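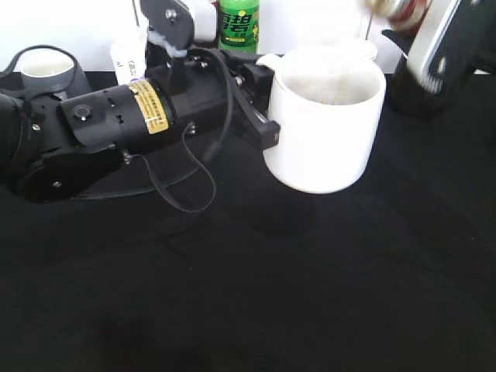 Chapter 2
Planning a Unit in Secondary Mathematics

2.1 What a unit plan contains

A unit is a block of lessons organized around a small set of connected mathematical ideas. In most secondary schools it runs from two to five weeks. The unit plan is the document that fixes the content of that block, the order in which it is taught, and the points at which student work is collected and read. It is shorter than the set of lesson plans that follow from it, and it is written first.

This chapter treats the unit plan as a working document with four parts: a statement of content, a sequence, a task list, and an assessment schedule. Chapter 3 takes up the single lesson. Readers who already teach from a district pacing guide should still work through Section 2.3, as pacing guides usually give the order of topics and leave the order of tasks open.

The terms below are used throughout.

Content statement: a sentence naming what students will be able to do, with the type of number, function, or figure specified. "Solve linear equations" is too broad. "Solve linear equations in one variable with integer coefficients and the variable on both sides" is adequate.

Prerequisite: a skill the unit uses and does not teach.

Anchor task: a problem that returns at least twice in the unit, each time with more of the mathematics available to the student.

Check: any short piece of written work, graded or not, that the teacher reads before planning the next lesson.

2.2 A case: proportional relationships at Drenville

The running case in this chapter comes from Drenville, a school of 902 students in which all ninth-grade sections follow the same unit plans. Kanokwan Yensuk wrote the unit on proportional relationships and taught it for two years before it was shared with the other sections. Her first draft listed eleven content statements for fifteen lessons. The revised version lists six.

The reduction was made by sorting the original statements into prerequisites and new content. Three of the eleven -- simplifying a ratio, converting between fractions and decimals, and plotting points in the first quadrant -- had been taught in earlier grades and were moved to a prerequisite check on the first day. Two others were special cases of a statement already on the list and were absorbed into it.

The anchor task in the revised unit concerns a water tank that holds 4,000 liters and drains at a constant rate. After two hours, 800 liters have drained. Students first complete a table of time against volume drained. In the second week they graph the same data and identify the constant of proportionality, 400 liters per hour. In the third week they graph the volume remaining and explain why that relationship is linear and not proportional.

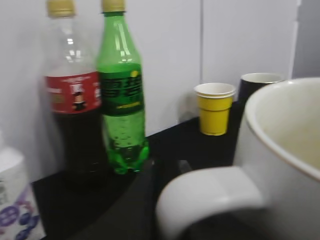

2.3 Ordering the tasks

Content order and task order are separate decisions. Two teachers may agree that tables come before graphs and still disagree on whether the anchor task should appear before or after direct instruction. The Drenville unit places it before. A parallel unit used at Hollholm places it after, on day four, and opens with short exercises in unit rate.

Either order can be defended. The choice depends largely on the results of the prerequisite check. Where most students can find a unit rate without help, an early anchor task gives the teacher a record of informal methods to refer back to. Where they cannot, the first attempt tends to stall at the table, and the later comparison has little to draw on.

Exercises

1. Rewrite each of the following as an adequate content statement: (a) understand slope; (b) work with percents; (c) know the area formulas.

2. For the tank task, write an equation for the volume remaining after t hours. State the values of t for which it holds.

3. Choose a unit you have taught or observed. List its prerequisites and write a check of no more than five questions that covers them.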